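Against the Clean Table

When I moved to this country I was given a desk in an office on the second floor of the Hegarty building, and on the first morning my manager, Verna Kincaid, told me we have a clean table rule. At the end of the day nothing may stay on the desk. I nodded, as I nodded to everything in that first month, and I went to look for a place to hide my dictionary.

I have worked under this rule for nine years now, and I would like to speak against it.

The defenders of the rule are not bad people. They say a visitor gets a good impression, and that the cleaners can do their work faster. My colleague Brendan Doherty says that he thinks better when he sees only wood in front of him. I believe him. But he has made from his own habit a law for 73 people, and this is where I begin to disagree.

A desk with work on it remembers for me. When I come in at eight in the morning, the open page tells me where I stopped, and the pencil lies beside the sentence I was not sure of. If I must put all of it in a drawer at five, I must build it again the next day, and something small is always lost. Usually it is the doubt. I come back to the text, it looks finished, and I send it with the mistake inside.

In the town where I grew up, my uncle repaired clocks. His bench was terrible to look at. My aunt cleaned it one time, in June, when he was at the hospital for his knee, and she put the little screws by size in jars. He thanked her very politely. Then for 16 days he could not finish one clock, because the screws had been lying in the order in which he took them out.

I often think about this when I hear that order is the same thing as respect for work. There are at least two kinds of order, one for the person who does the work and one for the person who walks past. Our rule takes care only of the second.

I admit there is a limit. Food that stays overnight brings ants, and papers with clients' names should be locked. I would also not defend Senan Gallagher, who kept five umbrellas under his chair and never the right one on a rainy day. But these cases can have their own small rules, and we do not need to empty every desk for them.

What would I ask for? Let each person choose, and let the shared tables be the place where we agree. A shared table belongs to whoever comes next, so there I accept to wipe and to carry away.
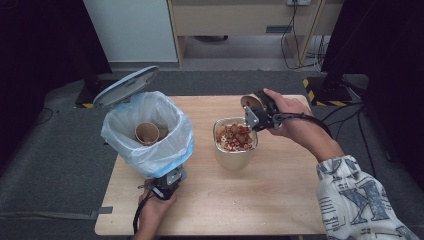 A table in use: a clear container of small food pieces, and a small bin with its lid open.

I gave a first version of this essay to Solange Bouchard, who sits across from me and follows the rule perfectly. She corrected two of my commas and wrote in the margin that she keeps everything in her bag and carries it home each night, and that her shoulder hurts. I have asked Verna if we can try one month without the rule. She said she will think about it, and she wrote it on a yellow note, which she put on her desk.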